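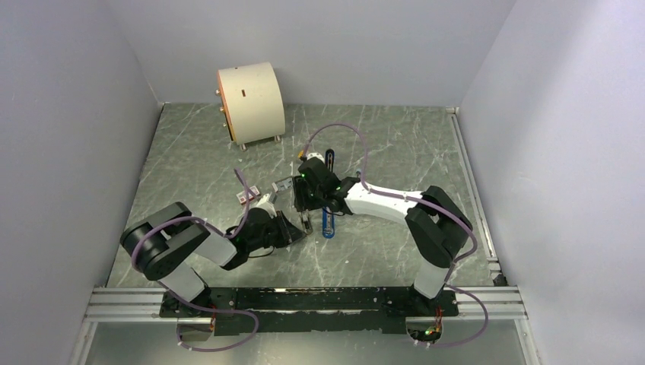
About Kilow

Who we are

Kilow Trade Finance Pty Ltd is a privately held receivables and supply chain finance company. We purchase approved trade invoices from small and mid-sized suppliers, and we arrange early payment programs for the buyers those suppliers sell to. The company holds an Australian financial services licence and operates from a single office in Wunville.

We do not take deposits, issue cards or lend to individuals for personal purposes. All facilities are provided to incorporated businesses, partnerships with a registered business name, or trustees of trading trusts.

History

The business began as the receivables desk of Vidura Commercial, a regional equipment lessor. The desk was set up to deal with a narrow problem: lessees who were profitable on paper but who waited up to 115 days for payment from their own customers. Vidura bought the invoices at a discount, applied part of the proceeds to the lease account and remitted the balance.

When Vidura withdrew from leasing, the desk was separated and recapitalised under the name Kilow. Margit Solberg, who had run credit at Vidura, became managing director. The original loan book was retained in full and was run off over the following two years. The ledger software written for that book is still the basis of our current platform, Surdu, although most of the code has since been replaced.

What we provide

Invoice purchase. A client assigns eligible invoices to Kilow with notice to the debtor. We advance a percentage of face value on assignment and pay the remainder, less the discount charge, when the debtor settles. The advance rate is set at facility level and recorded in the facility schedule. It can be varied by agreement at the annual review, or by Kilow on written notice if concentration or dilution limits are exceeded.

Selective purchase. The same arrangement applied to single invoices. There is no minimum monthly volume and no non-utilisation fee. The discount charge is higher than under a whole-ledger facility, and invoices are verified individually with the debtor before funding.

Buyer-led early payment. A buyer uploads approved payables to Surdu, and its suppliers elect whether to be paid early. Pricing reflects the credit standing of the buyer. Suppliers who make no election are paid by the buyer on the original due date and incur no charge.

Import settlement. For existing clients only. We pay an overseas supplier against shipping documents and are repaid from the resulting domestic receivables. Settlement is available in Australian dollars, New Zealand dollars, US dollars and euros. We do not offer speculative foreign exchange, and forward cover must match an identified purchase order.

Eligibility

To be considered for a facility, a business should meet the following criteria:

Annual turnover on credit terms to other businesses or government bodies
At least 11 months of continuous trading
Invoices raised after delivery of goods or completion of services
No undisclosed security interest over receivables registered on the PPSR
Tax lodgements up to date, or a payment arrangement in good standing

Progress claims under construction contracts, consignment sales and sales to related entities are excluded. Labour hire invoices are considered if signed timesheets are available.

Surdu

Surdu is the ledger and settlement platform used for every Kilow facility. It records each assigned invoice, its verification status, the advance made against it and the matching debtor receipt. Clients can connect an accounting package or upload a delimited file. Files of up to 200 invoices are validated on upload; larger files are placed in a queue and processed overnight.

Funding requests received by 11.30 am on a business day are normally paid the same day, subject to verification. Requests received after that time are paid on the next business day. Scheduled maintenance is carried out on Wednesday evenings, during which balances can be viewed but new requests cannot be submitted.

Access is by individual login with two-factor authentication. Shared logins are not permitted. Changes to a nominated bank account are confirmed by telephone to an authorised signatory already on file, and no payment is released to the new account until that confirmation has been recorded.

How we are funded

Kilow funds its advances from shareholder equity and a warehouse facility with a syndicate of institutional lenders. The warehouse agreement sets limits on exposure to any one debtor, industry and region – these limits are the usual reason for a facility being approved at less than the amount requested. Performance is reported to the lenders monthly, and the portfolio is examined by an external auditor each year in May.

Debtor receipts are paid into a segregated collection account. Operating expenses are not drawn from that account.

People

Margit Solberg, Managing Director. Responsible for strategy, lender relations and the credit charter.

Roel Hermans, Head of Credit and Risk. Chairs the weekly credit meeting and holds final approval for facilities above the delegated limit. His background is in export credit insurance.

Usa Thepsuriya, Chief Financial Officer. Oversees treasury, statutory reporting and compliance with the warehouse covenants.

Prasert Ruangrit, Head of Platform. Manages development and operation of Surdu, including data security and accounting package integrations.

Chaiwat Saithong, Client Operations Manager. Leads the verification, collections and onboarding teams.

Kilow employs 30 staff. Each client is assigned a named account manager and an alternate, and both have authority to release funding within the approved limit.

Fees and disclosure

All charges are set out in the facility schedule before signing. These consist of an establishment fee, a discount charge calculated daily on funds in use, and a service charge per invoice where verification is required. Facilities may be terminated by the client on 30 days' written notice after the initial term. No brokerage is paid without disclosure to the client – the amount and the recipient are shown on the first page of the schedule.

Complaints

Complaints should be addressed in the first instance to the account manager, or in writing to Client Operations at the Wunville office. Receipt is acknowledged within one business day. If the matter is not resolved at that level it is referred to Roel Hermans, who will provide a written response with reasons and details of any external dispute resolution available to the client.

Nothing on this page is an offer of finance. Applications are subject to credit approval, and terms and conditions apply.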